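로봇 장비 구매·예산 담당 동료를 찾습니다 (계약직, 연장 가능)

안녕하세요, Flevitz에서 로봇 작업셀을 운영하고 있는 사람입니다. 인사팀 양식으로 올리면 너무 딱딱해질 것 같아서 제가 직접 씁니다. 조금 길어도 끝까지 읽어 주세요!

저희 팀은 로봇 팔로 작은 물건을 집고 옮기는 작업을 합니다. 지금까지는 장비를 그때그때 샀어요. 그리퍼 손가락이 닳으면 주문하고, 케이블이 끊어지면 또 주문하고, 카메라는 옆 팀에서 빌려 쓰다가 돌려달라는 연락을 받고… (네, 제가 받았습니다.) 내년에는 작업셀을 3개 더 들이기로 했는데, 이 방식으로는 도저히 안 되겠다 싶어서 구매와 예산을 제대로 맡아 줄 분을 모시려고 합니다. 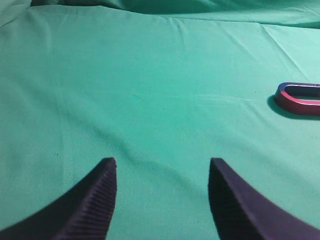
맡으실 일부터 말씀드릴게요. 가장 큰 건 새 작업셀의 장비 목록과 연간 예산표를 만드는 일입니다. 지금 제가 쓰는 표는 시트가 여러 개로 갈라져 있고 품목 이름도 제각각이라, 처음 몇 주는 그걸 정리하느라 저를 좀 원망하실 수도 있어요. 그다음은 견적입니다. 로봇 팔은 Hendthorpe와 Campbell 두 곳에서 견적을 받아 둔 상태인데, 한쪽은 설치비가 포함이고 한쪽은 별도라서 총액만 놓고 보면 비교가 안 됩니다. 보증 기간, 예비 부품 납기, 교육비까지 한 장에 펼쳐 놓고 "이걸로 갑시다" 하고 말해 줄 수 있는 분이면 정말 좋겠습니다.

소모품 관리도 중요합니다. 지난 분기에 소모품 주문만 2,703천 원이 나갔는데 그중 급하게 산 것들은 배송비가 따로 붙었어요. 미리 계획했으면 안 써도 될 돈이었죠. 재고 기준선을 정하고 발주 시점을 잡는 일까지 같이 해 주시면 됩니다.
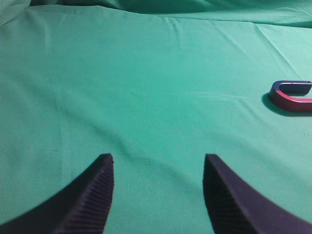 예산 짤 때 제일 자주 빠지는 게 자잘한 물품이에요. 로봇 팔이나 제어기는 금액이 크니까 다들 챙기는데, 작업대 위에 올라가는 것들은 누가 언제 샀는지 기록도 없는 경우가 많습니다. 바닥에 까는 초록색 천도 그렇고, 말굽 모양의 불그스름한 물건 같은 작업용 소품도 그래요. 손가락 안쪽에 촘촘한 홈이 파인 그리퍼는 그나마 부품 번호로 관리하는데, 나머지는 제 머릿속에 있습니다. 제가 휴가를 가면 곤란해진다는 뜻이지요. 이런 것까지 품목으로 올려서 한눈에 보이게 만들어 주실 분을 찾습니다.

어떤 분이면 좋을까요? 로봇 전공자일 필요는 없습니다. 저도 구매 일은 하면서 배웠고요. 대신 견적서를 꼼꼼히 읽고, 모르는 부품이 나오면 현장에 와서 "이거 꼭 필요해요?" 하고 물어볼 수 있는 분이면 됩니다. 연구 장비나 설비 구매를 해 본 경험이 있으면 반갑고, 스프레드시트는 편하게 다루셔야 해요. 해외 업체와 메일을 주고받을 일이 꽤 있어서 영어로 읽고 쓰기는 필요합니다. 전화는 제가 할게요!

근무는 Flevitz 804호 사무실에서 하고, 작업셀은 바로 아래층에 있습니다. 출근은 오전 9시 30분, 재택은 팀원끼리 맞춰서 정합니다. 다만 첫 달은 되도록 나와 주세요. 실제로 뭘 쓰는지 봐야 예산표의 숫자가 눈에 들어오더라고요.

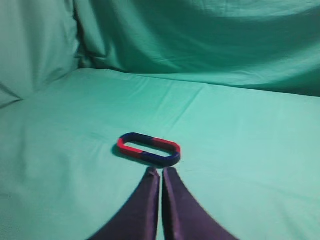

아래층 작업셀: 빨강과 남색으로 나뉜 고리 모양 자석과 그리퍼 손가락

처음 맡으실 프로젝트는 이름이 Jindard이고, 새 작업셀 도입 계획입니다. 10월 안에 예산안 초안이 나와야 해서 합류하시면 바로 바빠집니다. 대신 초안이 통과되면 발주 일정은 직접 짜실 수 있어요. 제가 옆에서 이래라저래라 안 하겠습니다 (노력하겠습니다).

급여는 경력에 따라 면접 때 이야기 나누고 싶습니다. 이와 별도로 교육비가 1인당 연 650천 원 있습니다. 구매 관련 강의도 되고 로봇 입문 강의도 됩니다. 작년에 저는 절반도 못 썼는데 아까워서 올해는 꼭 다 쓰려고요.

지원하실 때는 이력서 한 부와 짧은 글 하나를 보내 주세요. 글은 "예산을 줄이려다 오히려 돈이 더 든 경험"이나 "사길 잘했다 싶은 장비" 중 편한 쪽으로, 한 쪽 이내면 됩니다. 자기소개서 형식은 안 맞추셔도 돼요. 회사 채용 페이지에서 Jindard를 선택해 올리시면 제가 직접 읽습니다.

면접은 두 번입니다. 첫 번째는 화상으로 가볍게 이야기하고, 두 번째는 현장에 오셔서 견적서 두 장을 같이 놓고 비교해 보는 식으로 진행합니다. 정답을 맞히는 자리는 아니고, 어떤 질문을 하시는지 궁금해서 하는 거예요. 오신 김에 작업셀도 둘러보시고요. 궁금한 점은 지원 전이라도 채용 페이지 문의란에 남겨 주세요. 답은 보통 오후 늦게 드립니다.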